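Bridora Countertop Dishwasher – Owner's Guide
Section 4: Connecting to a Kitchen Faucet 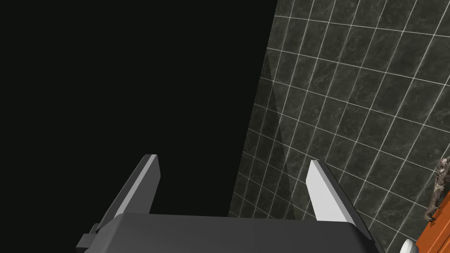 Read this section all the way through once before you touch a wrench. Most of the calls to the Bridora help line come from people standing in a puddle at step 3, and the answer they need is usually in step 2.

If your machine will be filled by hand from the jug, skip to Section 5. You have chosen the quiet life and none of what follows applies to you.

Before you start

You will need:
The faucet adapter (bagged with the hoses)
Both rubber washers, the thick one and the thin one
The gray inlet hose
The black drain hose and its hook
An old towel
A second old towel

You will not need plumber's tape on the adapter threads. The washer makes the seal. Tape only keeps the washer from seating, and then you have a leak with tape on it.

Note: The adapter fits standard threaded faucets. It does not fit pull-out sprayers, faucets with a built-in filter, or the tall restaurant-style kind that cost more than this dishwasher. For those, use the under-sink kit, sold separately under the Hawthorne name.

4.1 Fitting the adapter

1. Unscrew the aerator from the end of your faucet. This is the little screen the water comes out of. If it hasn't been off in years it will resist. Wrap it in a cloth and use pliers, gently at first.

2. Look up inside the faucet. If there is an old washer stuck in there, pick it out. Two washers stacked together will leak, slowly, and usually after you've gone to bed.

3. Put the thick washer in the adapter if your faucet has threads on the outside. Use the thin one if the threads are on the inside. Save the other one. You are going to move someday.

4. Screw the adapter on by hand until it stops, then give it a quarter turn with pliers.

5. Turn on the cold water and watch for one full minute. A drip from the center of the adapter is normal until the hose is attached. A drip from the top edge is not. Take it off and go back to step 2.

Caution: Do not tighten past the quarter turn. The collar will crack, and cracked collars are not covered by the warranty, however nicely the letter is written.

4.2 Connecting the inlet hose

1. Screw the angled end of the gray hose onto the back of the machine, at the port marked IN. Hand tight is enough.

2. Pull down the ring on the other end, push it up over the adapter, and let the ring go. It should click. If it doesn't click it isn't on, no matter how on it looks.

3. Tug it. A connected hose stays put.

4. Open the faucet slowly. The hose will twitch and stiffen as it fills.

Caution: Never pull the hose off with the water running. Close the faucet, press the red button on the connector to let the pressure out, and then pull down the ring. Doing this in the wrong order is how the second towel got onto the list.

4.3 Placing the drain hose

1. Push the black hose onto the port marked OUT and squeeze the clip closed.

2. Hang the hook over the edge of the sink with the open end pointing down toward the drain. The pump has some push to it, and a loose hose will crawl out of the sink like it has somewhere to be.

3. Check that the hose isn't kinked or pinned behind the machine.

4. Keep the sink clear while a wash is running. A pot left over the drain hole will fill up, and then so will the sink, and after that the water has only one place left to go.

Note: The end of the drain hose must not sit under standing water. The machine can suck dirty water back in, and it will then wash your glasses with it.

4.4 First run

1. Close the door with nothing inside. No dishes, no detergent.

2. Turn the hot water on fully.

3. Press POWER, then RINSE, then START. You will hear a hum, then filling, then a knock. The knock is the inlet valve closing. It makes that sound every time and you will stop noticing it within the week.

4. When the rinse ends, run your hand along both hoses and under the front edge of the machine. Dry is good.

5. Close the faucet. Do this after every wash, including the ones you start on your way out the door.

If the display shows E2, the machine isn't getting water. Open the faucet. If the faucet is open, check for the click in 4.2. If it clicked, unscrew the gray hose from the back and rinse the small mesh filter inside the port, which catches grit from older pipes.

If the display shows E6, water isn't leaving. Straighten the black hose and press START again.

If it shows anything else, unplug the machine, wait a few minutes, and plug it back in. Then turn to Section 9, where the codes are listed in order.

Guide revised 5/30/25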